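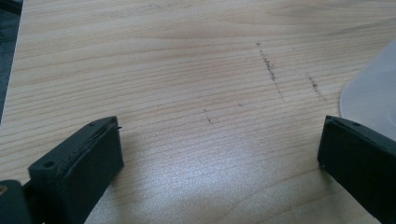
Pre-session bench check, Cleltness robotics club, gripper project. Filled in by Elsa Saarinen, March 19, 2018, comments left in because Jarmo Oksanen says a checklist with only ticks on it is a work of fiction. We go through this before anyone records a single grasp. Item one is always the table, and the table always has something to say for itself: dark specks in a slanting line across the grain, a second shorter streak beside it, and a shine in the varnish department that washes out the wood grain almost to silver. They might be pencil, they might be crumbs of something. See 1.2.

1. WORK SURFACE

1.1 Table stable, does not rock. OK.
Comment: It rocked in November. Folded cardboard under one leg. The cardboard is now considered part of the table.

1.2 Surface clean, no loose debris. NOT OK.
Comment: Wipe first, argue later. If a mark stays after wiping, it is a feature and gets written on the marks sheet so the vision group stops reporting it as a very small object.

1.3 No glare in the working area. NOT OK.
Comment: Glare patch right where we want to put things down. Try the blinds before you move the lamp. Do not move the table (see 1.1, cardboard).

1.4 Containers and cups not in use put away. NOT OK.
Comment: One whitish see-through plastic thing still out by the right finger. If it is for the pick-up task, it goes on the parts tray. If it is for coffee, Niilo, it goes home.

2. HAND-HELD GRIPPER

2.1 Both fingers tight, no wobble at the base.
Comment: OK. Checked by hand with the tool resting on the table. Arvo Huttunen has asked that we stop checking this by shaking it.

2.2 Finger pads seated, edges not lifting.
Comment: OK today. Run a fingernail along the seam. If the nail goes under, the finger comes off and gets a new pad. Tape is not a pad.

2.3 No burrs or loose threads on the finger tips.
Comment: CHECK AGAIN. Tiny dark bit sticking out at the inner tip of the left finger. Could be a thread, could be a burr from printing. Tweezers first. If it doesn't come off, the small file, and not over the table.

2.4 Fingers close evenly and open all the way.
Comment: OK, ten slow cycles. Keep your other hand out of the gap. It won't take a finger off, but it did get Kaisu's sleeve and she has brought it up at every meeting.

2.5 Cable clipped to the wrist strap.
Comment: OK. The clip is ugly and it stays.

3. POWER AND COMPUTER

3.1 Battery charged, no swelling, no smell.
Comment: OK. If you have to ask whether it smells, take it outside and ask there.

3.2 Free space on the Vakorico laptop.
Comment: OK after deleting 602 test clips of the ceiling. Total on the disk is now 3266 clips, every one of them supposedly useful.

3.3 Session name follows the pattern.
Comment: NOT OK last time. "final", "final2" and "jarmo_final_really" are not session names. All three have been renamed and I would like that hour back.

4. PEOPLE

4.1 Safety glasses for anyone filing, drilling or soldering.
Comment: OK. On the face – the top of the head does not count.

4.2 Long hair tied back, sleeves rolled.
Comment: OK. See 2.4.

4.3 New members have read the Rellach handout.
Comment: Two have read it. One has "looked at it."

RESULT: Hold. Fix 1.2, 1.3, 1.4 and 2.3, then sign again. Recording can start once Arvo or I have initialed below.

Second check: 1.2 wiped, 1.4 cleared, 2.3 fixed with tweezers. 1.3 improved with the blinds down, though now it's hard to read this form. Passed. E.S.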